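Incidencia 1781 - Vasos de color y bandeja de servicio
Producto: juego de vasos Wasetti, bandeja rectangular Bretance
Abierta por: Yurani Rengifo
Atiende: Dindo Lumanlan
Estado: en seguimiento

Descripción del problema
Los vasos del juego salen del lavavajillas con un velo blanquecino en la base. En el transparente se nota más. Además, al llevarlos en la bandeja se deslizan hacia el borde si van muy juntos. Lavavajillas Haverford, programa corto, pastillas Wasari. No hay roturas.

Respuesta de Dindo Lumanlan
Yurani, frota la base de un vaso con vinagre blanco, déjalo cinco minutos y aclara. Si el velo se va, es cal. Si sigue igual, el vidrio está picado y habría que cambiar la pieza - referencia 229 en el catálogo de repuestos.
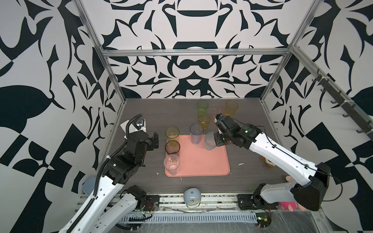 Medellín, abril

Adjunto recibido. En el vaso transparente, el que está delante en el borde izquierdo de la bandeja, queda un poco de residuo en el fondo. Empieza la prueba por ese. Los tres de ese lado están en fila sobre el mismo borde; para transportarlos conviene pasarlos al centro de la bandeja rosa y poner debajo un paño fino de algodón.

Respuesta de Yurani Rengifo, 16:40
Hecho con vinagre. El velo de la base salió casi todo, queda un cerco pequeño. Con el paño los vasos ya no se corren.

Respuesta de Dindo Lumanlan
Entonces es cal. Rellena el depósito de sal, sube un punto el descalcificador y usa el programa largo en los próximos lavados. No cierro la incidencia hasta que confirmes cómo queda el cerco.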